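The playhouse in Prumberg has no lobby to speak of. Ticket holders wait on the stairs, which is how I came to spend 20 minutes pressed against a man eating a pear, waiting for Khanyisile Hendricks to play an entire zoning dispute by herself.

"Clillach" is her third solo show and the first to need a map in the program. It follows a river town that argued through one long June over whether to close its only bridge. Hendricks interviewed the people who did the arguing, then learned them: the pauses, the throat clearing, the dentist who answers every question with a longer question. She plays all of them in the same gray cardigan. For the mayor, she buttons it.

The first act belongs to Ngcobo, a ferry pilot who stood to gain a great deal from a closed bridge and would like you to know he never thought about it once. He got the biggest laugh of the evening and, later, the worst silence. 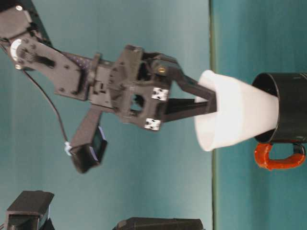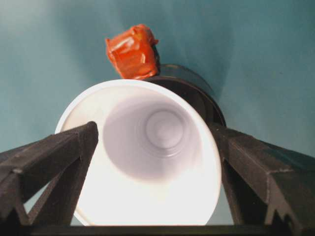 Does it help to know anything about the real dispute before you go?
A little reading won't hurt, but the play explains the vote, the bridge and the grudges by the end of its first scene. Save the program notes for the train.

The second act is baggier. A town meeting runs long, as they do, and I began to sympathize with the people who had walked out of the original. Then Edirik, the night clerk, reads the minutes aloud in a flat voice and the room goes very still.

The run has been extended by 2 weeks. Seats are unnumbered, and the stairs fill up by 7.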